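Losix Tabletops - Frequently Asked Questions

Please read this page before you write to us. Most of the letters we receive are about the same things, and we try to keep the answers up to date.

Which sizes do you make?

We make two lengths, 1,379 mm and 1,602 mm. The name of the short one is Wyss and the name of the long one is Tronberg. Both have the same thickness and the same edge. Other lengths we do not cut, but a carpenter in your town can shorten the top from one end.

Are the legs included?

No. The top is sold alone. You can order the Zundow legs for 79 dollars a set, or use legs which you already have. If you use your own, please check that the screws are shorter than the thickness of the wood.

My tabletop is lighter than the sample I saw in the shop. Is it a mistake?

It is not a mistake. The samples in the shop have been in daylight for a long time, and light wood becomes a little more yellow with the years. A new top will follow in the same direction. In the first months please move the lamp, the tray and other things from time to time, so that no pale shapes stay under them. 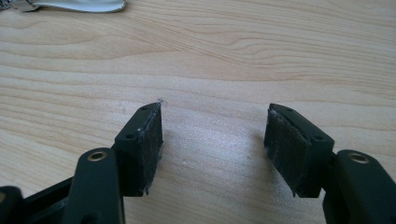 A tabletop in light-colored wood.

How do I clean it every day?

Take a soft cloth, make it a little damp, and wipe along the grain. After that wipe once more with a dry cloth. For grease you may add one drop of dish soap to the water. Please do not use steam, scouring powder or the green side of a kitchen sponge.

Can I use the table for hobby work and small repairs?

Yes, many customers do so. We only recommend to put a cutting mat or a piece of thick cardboard under the work when you use a knife, glue or a screwdriver. Felt pads under heavy tools are also good, but look at them now and then - grit can stay in the felt, and then it scratches the same as sandpaper.

There is a white ring from a cup. What can I do?

Wait one day first. Often the ring becomes weaker when the wood dries. If it is still there, rub the place very softly with a drop of our oil on a cotton cloth and leave it until the next morning. Dark rings are deeper and need sanding.

How do I sand and oil the top?

Use fine paper, 240 grit, and always go with the grain. Sand the whole surface, not one spot, or you will see the border later. Remove the dust, put a thin coat of oil, wait fifteen minutes and wipe off everything that the wood did not take. Oily cloths can catch fire by themselves, so lay them flat outdoors to dry before you throw them away.

How often must it be oiled?

For a dining table two times per year is enough. For a desk, one time.

I have a small crack at the end. Is the table broken?

Short cracks at the end can come in winter, when the heating makes the air dry. Many of them close again in spring. If the crack is longer than your finger, please send us a photo together with your order number.

Can the top stay on a balcony?

No, also not under a roof. Our tops are made for indoor rooms only.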